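The slipper that would not be let go

When a household robot refused to open its hand, the people who built it learned more from one stuck grip than from months of tidy results

January 2026

There is a room on the upper floor of the Trutov building that visitors always seem to take to. It has a carpet, an armchair with a cushion, and a shoe rack, and after the long corridor of workbenches you have to walk down to reach it, it feels rather like stepping into somebody's house. I spent the better part of two days in there before Christmas, drinking a great deal of tea, and most of what I was told concerned a slipper.

The robot is called Ojala. It has two arms and two hands with proper fingers, and it is meant, one day, to do the sort of picking up and putting away that wears people down when their backs or knees have begun to complain. Putting slippers on a rack sounds like nothing at all. I said as much on my first morning, and was treated very kindly, as one is when one has said something that everybody in the room used to believe.

A slipper, I was told, is a dreadful object. It bends, and it has a hole in it where a foot ought to be, and the strap gives way under the fingers just when you think you have hold of it. A mug stays the same shape however you pick it up. A slipper held by its strap hangs one way if you catch it in the middle and quite another if you catch it near the edge, and the robot has to find this out as it goes along.

By last April the team had got rather good at it. In a long run of trials, 944 in all, Ojala had been putting slippers away with very few mishaps, and the mishaps there were tended to be dull ones: a slipper dropped on the carpet, or set down crooked and left hanging over the edge. The plan was to show the work to a housing charity in Clurnunier that runs flats for older tenants, and everyone was in good spirits.

Then, on an ordinary afternoon, the right hand took hold of a slipper, carried it to its place on the shelf and did not open.

What happened next took 18 seconds, and I have heard it told by four different people, each of whom remembers it as being much longer. The arm began to draw back, as it should after letting go. The hand still had the slipper. The toe caught beneath the board above, and the arm, feeling something in its way, did what it had been taught to do when something is in its way, which was to push a little harder. The whole rack began to tip towards the armchair. One of the engineers was standing beside it and put out a hand to steady it - the most natural thing in the world, and exactly what the safety rules on the wall asked people not to do.
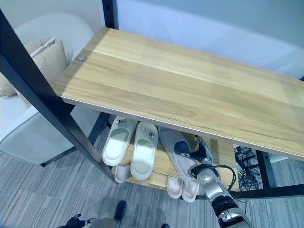 The engineer was not hurt, apart from a bruised knuckle and a certain amount of embarrassment. A colleague reached the stop button, the arm went still, and the rack settled back on its feet. But the slipper remained in the robot's grip, and it turned into a small puzzle of its own, for with the power cut the fingers stayed shut. They had been designed that way on purpose, so that a robot carrying something heavy or breakable would not drop it the moment somebody pressed stop. It took the team 10 minutes with a screwdriver to get the slipper free.

I had imagined, I suppose, that the cause would be something grand. It was a worn cable. The fingers report how far they have closed through a thin wire that runs past the wrist, and months of bending in the same spot had frayed it on the inside, where it couldn't be seen. The hand had been told to open. The signal coming back said that it had opened. As far as Ojala could tell, it was moving an empty hand away from a shelf, and the resistance it met was simply a mystery to be leaned on.

That was the part that troubled the team most, and over a rather good lentil soup in the canteen they explained why. Cables wear out, and everybody knows it. What they hadn't done was give the robot any reason to doubt one. It had a camera looking straight at its own hand, with a slipper plainly in it, and the camera was never consulted on the matter.

So the demonstration in Clurnunier was put off, and the summer went on changes that would look very small from the outside. Before the arm draws back, Ojala now looks to see whether the thing it was holding has stayed behind. If it meets resistance on the way out it stops and waits, and the old habit of pushing harder has gone altogether. The hand cables come from Liltik, the firm that supplies the arms, and are now changed after every 300 hours of work, whether they appear to need it or not. There is also a lever on the wrist that opens the fingers by hand. I tried it myself, and it needs a firm thumb.

The checking has made everything slower. Where Ojala once put a pair away and moved briskly on to the next, it now hesitates over the shelf in a way I found oddly endearing, like someone going back to make sure the gas is off. Not everyone on the team is happy with that. One of the younger members thinks the pause is far too long and that people at home will lose patience with it, and another would gladly make it longer. They have been arguing about it since the autumn, very amiably, and they were still at it when I left.

The rack has been bolted to the wall. The housing charity has been offered a new date in the spring, and several of its tenants, I hear, have asked whether they might bring their own slippers.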